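# Collecting Demonstrations for PC Disassembly

Ngọc Doãn
Project report, Fullthorpe lab course
5 Sep 2019

## Background

Old desktop computers are usually taken apart by hand. Our course project looks at whether an arm can learn the first few steps from recorded examples. My part was the data. The policy network, which we named Drarna, was trained by the other half of the group and is covered in their report.

## Setup

The arm has a two-finger gripper and a small camera mounted at the wrist. An operator drives it from a hand controller, and the recorder, Helano, saves joint positions, gripper opening and wrist video together. We limited the work to three tasks: pulling a data cable, releasing a drive carrier, and lifting out a memory module.

The planned total was 300 demonstrations, 100 per task. Each case was turned a little between runs so that the network would not learn one fixed pose. We also changed the cable routing - this mattered more than the case angle, since a cable lying over the drive cage changes how the gripper has to come in. 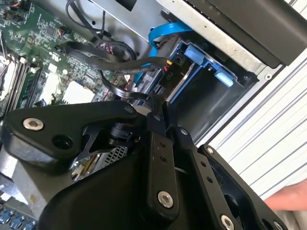 Why record failed attempts at all? They give the network examples of how an operator recovers after a missed grasp, so we kept them with a separate label and left out only the runs where the recording itself was damaged.

## Labeling

Each run was cut into approach, contact, pull and retreat. I did the cutting by hand using the gripper opening signal, then checked the video where the signal was unclear. Cable runs took the longest to label. A cable can bend a long way before the plug moves, and the start of the pull is hard to place.

## Results

We kept 109 demonstrations for the cable task, nine over the plan, and 100 for each of the other two. The Lại script, which crops and shifts the video, brought the training set up to 3000 short clips.

The carrier task had the most even data. Memory modules were harder. The latches are small, and the fingers often hid them from the wrist camera at the moment of contact. Operators then slowed down or stopped, and those pauses ended up in the data. I trimmed pauses longer than two seconds and left the shorter ones.

## Remaining work

A second fixed camera above the bench would help with the latches. We have asked for one and plan to repeat the memory task in November with the same operators.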